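Budgeting for Hand-Held Grippers: Your Questions

I'm Romana Charvát and I look after equipment planning for the Tirside folding project. These are the things people keep asking me before they put in a purchase request.

How many grippers should I ask for?

Two per person collecting, plus a spare for the site. I tried to save money with one each at Gornevton and we regretted it by February (a loose pivot pin and there goes your afternoon!).

What does one cost?

Our last order came in at $429 apiece, pads included. Camera mounts were on a separate line, so check your quote for that before you get excited.

Do I need to budget for a table or a test rig?

Nope! A bed with a plain sheet on it does the job for clothes. Please don't order a folding bench, I'll only ask you to send it back.

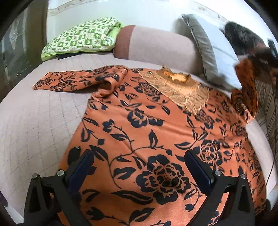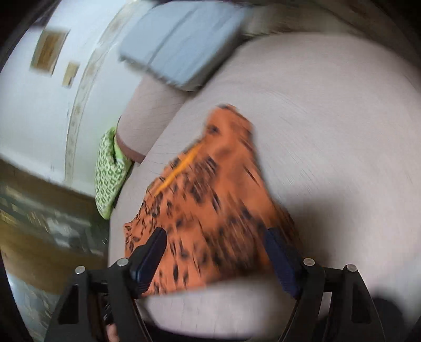 Orange garments on a pale pinkish-beige sheet, gripper pads open.

What about the clothes themselves?

Put them in the budget, people always forget. I plan on $1000 per site, and I'd spend most of it on prints and long sleeves, which give us a lot more to work with than another stack of plain T-shirts. Secondhand is great. Just keep the receipts.

Should we go straight to a robot arm?

I get this one a lot, and I'd wait. Aravind Arumugam priced an arm for the Bíró site and the quote was scary even before installation and floor space. Get three months of hand-held work done first, then come talk to me and we'll look at what your recordings are short on.

How long does delivery take?

Almost 3 weeks last time. Spare pads ship faster if you order them by themselves, so I do those as their own request.

Where do I send my request?

Fill in the equipment form on the Index page and put your site name in the subject line. If you're not sure about a number, leave it blank and I'll call you.

Last updated December 13, 2018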